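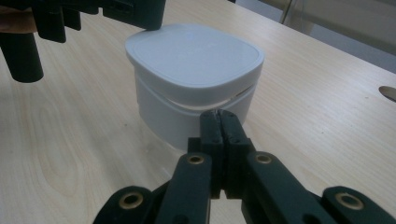
Figure 4. White plastic container with its lid, on a wooden tabletop. A thin curved gap can be seen between lid and body at the front and on the right.

4. What Counts as Closed

4.1 The trouble with the word "on"

Our coding sheet, as first drafted, had a column headed "Lid" and two permitted entries, on and off. It lasted until the first kitchen in Hendham. The trouble is plain enough in Figure 4. The lid is over the container, more or less where a lid should be, and most people asked to put it away would put it away. It also shows a gap along two sides, and may be sitting loosely or slightly lifted. Whether such a container is closed depends a good deal on whether it is going into a cupboard or into a bag with a laptop.

We had assumed that household members would settle these cases for us. They were generous with their opinions. In one Lindale household, two adults gave opposite answers about the same container and then spent part of the interview on an older disagreement about soup. The interviewer (Bouchard) recorded both answers and moved on to the spice rack.

The final sheet has four entries. "Sealed" means that the lid meets the body all the way around. "Seated" means that the lid is where it belongs but that a gap shows somewhere along the edge. "Resting" means that the lid is on top and could be slid off with one finger. "Apart" means that lid and body were found in different places, which in our sample included different floors of the house. On the strength of what can be seen from one side, the container in Figure 4 was entered as seated. Sutherland has asked us to record that she would have said resting.

4.2 Materials

Participating households were asked to bring out every lidded food container they owned and to leave each one as it was found. The second half of that request was followed poorly. People tidy when they are watched, and several participants pressed down a lid on the way to the table with the air of someone straightening a picture in another person's hall. Where the coder saw it happen, the container was entered as it had been before, if the coder could say, and was dropped if she could not.

The procedure gave us 300 container bodies and 299 lids. We were pleased with these figures for most of an afternoon, as they seemed to show that the well-known problem of the missing lid was very nearly a myth. Jaber then tried to match them. A great many of the lids fitted nothing in the house they came from, and a great many of the bodies had no lid that would stay on. The totals agreed in the way that a bag of left gloves and a bag of right gloves may agree, and we do not recommend totals as a measure of anything.

Shape mattered more than we had planned for. Round lids go on in any position and are forgiven a lot. Long rectangular ones can be wrong in only one obvious way, and people notice. The soft-cornered square, the kind in Figure 4, looks right after any quarter turn, and participants who had trouble with one tended to rotate it and try again, sometimes all the way back to where they had started. Đỗ has suggested a separate paper on this. The rest of us have suggested that she write it.

4.3 Coding the gap

Each container was coded at the table by one of us and again from photographs by a second coder who had not been in the house. Agreement was best for "apart," where it could hardly fail to be, and good for "sealed." Nearly all of the disagreement fell between seated and resting. A photograph shows that there is a gap. It is much less willing to say how firmly the rest of the lid is holding, and the far side of a container is, from the near side, a matter of faith.

Thick rims made matters worse. A lid with a rounded lip throws a little shade onto the body beneath it, and on pale plastic a strip of shade and a real opening can pass for each other. In white-on-white cases coders were told to look for a line of different brightness that followed the curve of the rim, and to enter "cannot tell" if they had looked twice and were now annoyed. This wording was Sikder's, and it was kept because everyone understood it.

We also gave up on translucent lids under ceiling lights. They are included in the totals and left out of everything else.

4.4 What people meant by it

The Burkow interviews, done last, asked a simpler question: would you pick this up by the lid? It sorted containers faster than our four entries did and produced almost no argument. Participants who had called a container closed without hesitation would then reach under it with both hands. One said that it was closed "for the shelf." Another made a distinction between closed and shut that we have been unable to reproduce, though she applied it steadily for an hour and was cross when we got it wrong.

Liyanage, as our lab's container scheme is called, has since been changed to carry this as a second column. It sits beside the first and the two often disagree. A seated lid over dry rice was usually trusted and a seated lid over anything with gravy was usually not, so the same gap in the same plastic could be coded either way depending on lunch. Contents were not part of the original design, and for containers seen only from outside with an opaque body we have no way to recover them. Those rows are marked as such in the table, and there are more of them than we would like.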